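Intro to Automation, Unit 5: Notes from the Cilteck Open Day
26 April 2022

Okay, so these are my notes from the Skidville trip, typed up for those of you who had to miss it (and for those who were there but spent it at the snack table). Read them before lab. You'll want the part on bin picking for the problem set.

Cilteck opened up 2 of its test cells for the afternoon. The first was a palletizer, and we covered palletizers in Unit 3, so I'll skip it. The second was the one I'd been looking forward to all month: an arm picking bars out of a metal bin!

Picking a part off a conveyor is easy when it always shows up the same way around. Drop the same part in a bin and it can land at any angle, lean on a wall or rest on its neighbor. The arm has to find it, choose a grip and get in there without banging its own wrist on the sides. 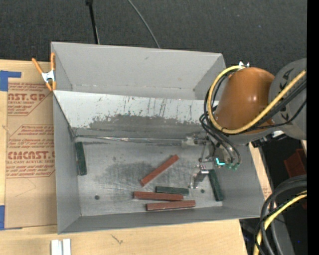
Sulemana asked why you wouldn't just pick the bar on top every time and forget about the rest. Good question, and the engineer running the cell loved it. The top bar may be jammed against a wall with no room for a finger on the far side, so the software scores every possible grip and goes for the best one. Their planner is called Jotura, and it throws out any grip that would put the tool through the sheet metal before it scores the others.

They told us the cell has done over 4,000 picks this April. A missed pick isn't a big deal, by the way. The arm backs out, takes a new look and plans again.

For lab:
Read pages 5 to 21 in the packet.
Sketch a bar lying flat against a bin wall, seen from above. Mark where two fingers could go and where they couldn't.
Tilt the bar up at one end and do it again. What changed?

Bring the sketches on paper, please. My inbox is full.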